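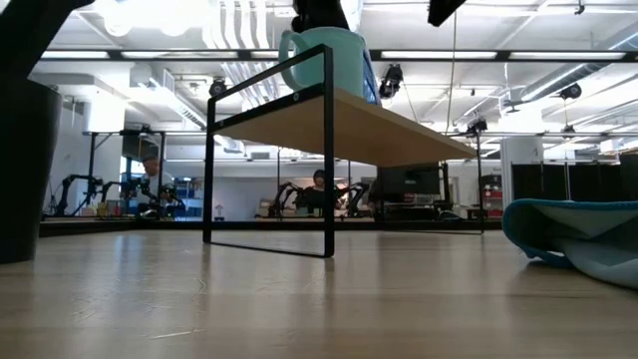
A small raised shelf with black wire legs on a wooden tabletop.

Last updated: Saturday, 9.30am

Trustedholm questions "free and safe" claims made by webcam chat sites

Iltham: Trustedholm, the online safety charity, has today asked random video chat services to show proof for the promises on their front pages. It looked at 72 such sites. Only 2 explained how they check a visitor's age, and one of those explanations was a tick box.

Sokol, a chat service run by Prorport, says its rooms are "fully watched at all hours". Trustedholm asked who does the watching and how many staff are on at night. Prorport sent back a link to its terms of use.
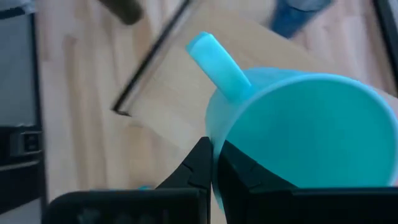 A turquoise mug, tilted to show the inside.

The charity also put questions to 2000 adults who had used a webcam chat site. Of these, 1675 said they had never found the button for reporting another user. Prorport says Sokol's button is "easy to spot". It may be, but the company would not say how many reports it gets or what happens to them.

Trustedholm wants each service to publish those numbers every month. Prorport says it will "look at the idea" in October. It gave the same reply last year.

Contact: Trustedholm press desk, Iltham | Copyright Trustedholm | Back to top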